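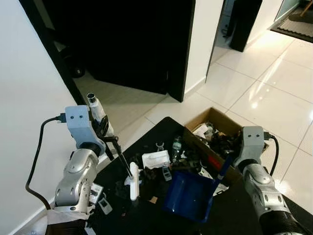

4.3 Replacing the drive belt

Applies to Astora conveyor drives fitted with the Dobos tensioner. For drives supplied before November, use the screw tensioner procedure in section 4.5.

CAUTION: Disconnect and lock out the power supply before removing the guard. The idler is spring loaded and can move when the belt is released.

1. Remove the guard screws and lift the guard straight up.

2. Turn the tensioner arm clockwise with a 14 mm wrench until the locking pin hole lines up with the hole in the bracket. Insert the pin.

3. Slide the old belt off the idler first, then off the motor pulley. Do not pry the belt over the pulley flange with a screwdriver.

4. Check both pulleys for worn grooves. Replace a pulley if a straightedge laid across the face shows a gap of more than 6 percent of the groove depth.

5. Wipe the grooves with a clean, dry cloth. Do not use solvent or belt dressing. 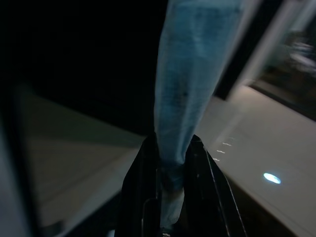 6. Fit the new belt over the motor pulley, then over the idler. The arrow on the belt must point in the direction of travel.

7. Hold the tensioner arm with the wrench and pull out the pin. Let the arm down slowly.

8. Turn the drive by hand through several full turns. The belt must stay centered on both pulleys.

9. Refit the guard and tighten the screws evenly. Restore power.

NOTE: Woseo belts are supplied as matched sets. On twin-belt drives, replace both belts at the same time.

4.4 Checking belt tension

Run the drive unloaded for 40 minutes, then stop it and lock out the power again. Read the pointer on the tensioner scale. It must be inside the marked band. If it is below the band, check the belt part number against the plate on the motor bracket.

Repeat the check after 800 operating hours and record the reading in the service log.

Drarkuseo Drive Components, service guide, December 2020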